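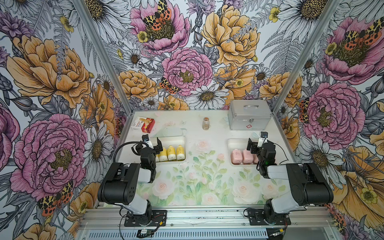
Why do two-arm cells need so many demonstrations of so simple a job?

Small changes in where an object sits produce large changes in the grasp, and the training set has to cover them. At Liremcombe, the current set for a single sorting task holds 1,480 recorded runs.

The Trurnow lab opened its doors on 4 February 2024, and most visitors went straight to the cell the staff call Fakir. The task that day was sorting first-aid supplies: yellow bottles to one tray, pink containers to the other. Each arm works its own side of a shared rail and carries a small camera on the wrist.

Walls and tabletop are covered in printed flowers, moths included. Reijo Koivisto, who runs the cell, changes the print between recording blocks. A policy trained against plain white panels, he said, learned the panels. Of 200 trials on a new background, it lost the bottle in 18. Busy prints slowed training but brought that figure down to 4.

Control runs on Drandow, the lab's own software. It logs joint positions and gripper width together with the wrist video. Timing drift between the two arms was the main fault last year, and Koivisto spent much of his talk on it. Handovers between arms remain the weak point. They were left out of the public runs and are scheduled for testing in April, using the same trays.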